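归位

阿吉雷把房间的钥匙给我的时候说，这份活儿不难，就是要有耐心。

我是九月进的队。队名叫Brinent，挂在学校的机器人社团下面，那一年要去打Barajas杯的居家组。队里连我一共3个人，队长是康苏埃洛·巴努埃洛斯，写控制程序的是埃瓦里斯托·阿吉雷，我什么也不会，所以负责归位。

归位就是机器人做完一次任务以后，把它动过的东西放回原处。苹果放回架子顶上，碗放回格子里，切菜板摆好，球拿出来搁到起始点。然后走到门口，说一声“好了”，阿吉雷按键，机器人再来一次。它做完，我再进去。一个晚上就是这样进进出出。

房间是借的，原来有人住，床还在，灰床单铺得很平，大衣柜也没搬走。居家组要求在真实的住房里练，队长觉得这样正好。机器人叫Skustus，名字是上一届起的，问过好几个人，没人知道是什么意思。它比我高一点，头的位置装着传感器，背后垂着很多线。上面拴着绳子，怕它摔。我第一天进去的时候绕着它走，贴着床边走，后来就不绕了。
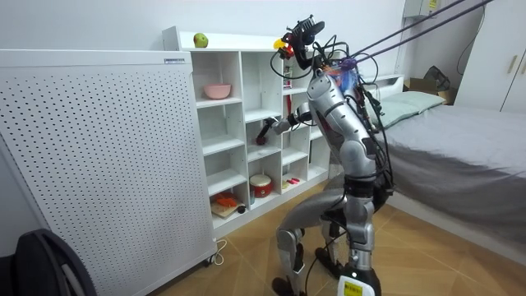
队长第一次跟我说规则，是在走廊里说的。比赛那天裁判会给一张清单，上面写哪样东西要放到哪里，机器人要在6分钟之内做完。东西掉地上扣分，放错格子扣分，人进场扶一下，这一轮就没有了。

“所以它得见过各种各样的摆法。”她说，“你归位的时候不要每次都放得一模一样。”

“那到底算不算归位？”

她想了一下，说：“大概在那儿就行。”

这句话我琢磨了好几天。我这个人摆东西喜欢摆正，让我摆得不正，反而要费力气。碗往里推一点，再往外拉一点，板子斜一点。我在本子上画了格子，每次摆完记一笔，免得自己不知不觉又摆回老样子。阿吉雷看见那个本子，翻了两页，说程序里有记录，用不着手写。我说我知道。我接着写。

阿吉雷比我大一届，话不多，坐在走廊的折叠桌后面，耳机挂在脖子上。他有个习惯，机器人抓东西的时候他自己的手指也跟着收。机器人没抓住，他就把手摊开，看一眼手心。我没有跟他说过这件事，怕他知道以后就不这样了。

到放寒假以前，我们攒了4,000多条记录。每一条都是一次任务，成的、没成的，后面跟一个记号。队长要拿这些写报告，比赛以前交给组委会，报告占一部分分数。她说成功率低不要紧，写清楚就行。阿吉雷听了没有说话。

发现数字对不上的人是我，也是凑巧。寒假里我没回家，晚上没事，把本子和程序里的记录放在一起对。一开始只是想看看自己有没有漏写。对了几页，发现是程序里少。我写了“球，掉”，程序里没有这一条。再往后翻，又是“球，掉”，又没有。碗的都在，苹果的也都在，少的全是球。

球是最难的。苹果有点分量，碗有边，鼓的个头大，只有那个球，又滑又圆，手指收得早了它往前滚，收得晚了它往旁边跑。阿吉雷在球上花的时间最多。

我把这几页折了角，放在枕头边上，第二天没有说，第三天也没有说。我跟自己讲，可能是程序出了错，可能是存盘的时候丢了。丢东西总不会只丢一种，这一点我也想到了。

开学以后队里又忙起来。队长改了报告的格式，要求每个人写一段自己负责的部分，抬头要写地点和日期。她说组委会喜欢这样。我写了两遍，下面是交上去的那一遍，我留了底。
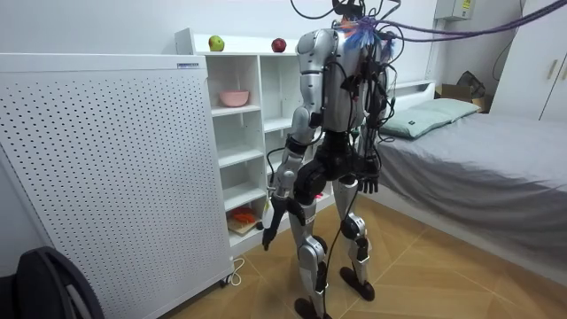
Lusport，2026年2月9日

本人负责归位。每次任务结束后进入房间，检查物品，放回架子，记录摆放位置。记录写在纸上，与程序记录分开。

今天是星期一，练习从晚饭后开始，中间停了一次，因为线绕到了腿上，由阿吉雷解开。停的时候机器人站着，两条手臂垂下来。我利用这个时间把苹果重新摆了一遍。

纸上的记录与程序里的记录有出入。出入集中在球的项目上。纸上有而程序里没有的，我已经抄在附页，请队长核对。

我写完最后这一段，拿给队长以前，先拿给阿吉雷看了。我觉得应该先给他看。

他在折叠桌后面看，看得很慢。看完把纸还给我，说：“附页抄得挺清楚。”

我说：“你要是想自己跟她说，我可以把这段拿掉。”

他问：“你什么时候知道的？”

“寒假。”

“寒假就知道了。”他说。他把耳机摘下来放在桌上，线绕好，又松开。“那些是夹爪没调好的时候跑的，不能算它的成绩。我那时候是这么想的。先删了一条，后来就顺手了。”

“后来调好了也还在删？”

他没有回答，过了一会儿说：“后来也没有完全调好。”

走廊里的灯是声控的，说着说着就灭了，他跺一下脚，又亮。我们站在那里，都不知道接下来该做什么。照平时，这个时候他该按键，我该站在门口。最后他说，先把今天的做完吧。我进去，把球放到起始点，出来说“好了”。

那一次也掉了。球滚到床底下，我趴下去够，够出来的时候袖子上全是灰。我走出来，看见他在屏幕上给那一条打了没成的记号，打完把屏幕转过来让我看。我在本子上写“球，掉”。

队长是第二天中午知道的，阿吉雷自己去说的，我不在场。晚上她来了，比平时早，先进房间转了一圈，把架子上的切菜板扶正，又想起来不该扶正，推歪了一点。然后她出来，拉了把椅子坐下。

“备份还在不在？”她问。

“在。”阿吉雷说，“我没有删备份。”

“那就恢复。”

“恢复了球那一项就很难看。”

“我知道难看。”她说，“报告是我签字。”

她没有发火。我倒是希望她发火，发完就过去了。她把电脑拉到自己跟前，一条一条地看恢复出来的记录，遇到看不明白的就问，阿吉雷坐在旁边答。她问得很细，当时用的哪一版程序，手腕是什么角度，手指先收哪一根。问到后来，两个人的声音都变了，变得快了一点。我听不懂，听得出他们是在说一件有意思的事。

那些删掉的记录里面，球往旁边跑的时候，多半是往同一边跑。留下来的记录里看不出这个，因为跑掉的都不在里面。队长把它们排在一起，用笔帽在屏幕上点，说你看，你看这里。阿吉雷凑过去看了半天，说，是拇指。

拇指收得太早。他们改了2个参数，我只记得改了2个，因为队长让我写在本子上，写完还要念给她听一遍。

改完以后没有马上试。阿吉雷要先在空处收几次手指，看看会不会打架。我坐在门口的地上等，腿都麻了。队长去楼下买了面包，回来分给我们，她自己那份放在桌上，一直没吃。

后来阿吉雷说，来吧。

我进去放球。那天的起始点在架子前面，球是暗红色的，我放下去的时候拿手指挡了一下，等它不动了才松开。鼓在下面的格子里，旁边是那个半透明的杯子，都是我早上摆的，摆得不太正。我走回门口，说：“好了。”

从门口看过去，机器人的背把架子挡掉一部分，我看不见它的手，只能看阿吉雷的手。他的手指慢慢收起来，收到一半停了停，又接着收。他没有摊开。

队长盯着头部相机的画面，说：“在。”
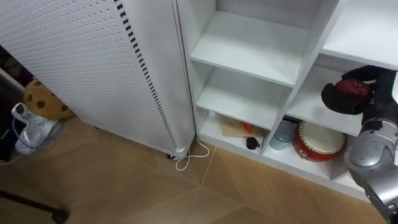 头部相机画面：球在手里，位置约在架子中层的高度。

它拿着球，停在那里，接下来应该放进格子。程序走到这一步要重新算一次路线，平时很快就算完，那天算了很久。走廊的灯灭了，没有人跺脚。屏幕上球还在，手指绕在球上，架子白白的，格子空着。

“要不要停？”阿吉雷问。

“让它算。”队长说。

它到底没有放进去。时间到了，程序自己结束，阿吉雷给这一条打记号，打之前转头问队长，抓住了没放，算什么。

“没成。”队长说，“备注里写抓住了。”

他照着打了。我在本子上写“球，没放”。以前没有写过这三个字，写完看着有点别扭。

要把球从它手里拿出来，得先让手指松开。阿吉雷在外面按键，我在里面用手心托着。手指一根一根张开，球落到我手上，温不温我说不上来，我手心里都是汗。我跟外面说拿到了，外面问再来一次行不行，我说行，让我先把腿活动一下。

报告交上去的时候，附页在里面，球那一项的成功率也在里面，很低。队长在后面加了一段说明，写明部分记录曾被删除，后来恢复，是谁删的没有写，写的是“本队”。阿吉雷看了，拿笔把“本队”划掉，写上自己的名字。队长重新打印了一份，又改回“本队”。他们为这个争了一个晚上，我进进出出，每次出来都听见他们还在说。

交上去的到底是哪一份，我没有问过。

Barajas杯我们去了，球那一轮没拿到多少分，碗和苹果还可以。回来以后队长忙着毕业，来得少了。阿吉雷升上去当队长，第一件事是给程序加了一条，记录写进去就不能删，要删得两个人一起输密码。另一个密码给了我。我一次也没用过，时间长了就忘了，只好把它写在本子的封底上。

房间到期那天，我去收东西。架子不是我们的，要留下，上面的东西都要拿走。我把苹果、碗、板子、鼓、杯子装进一个袋子，球放在最上面。装完看了看架子，习惯性地走到门口，站了一会儿。阿吉雷在走廊里拆桌子，抬头问我怎么了。

我说没怎么，好了。

他说那就搭把手，这条腿卡住了。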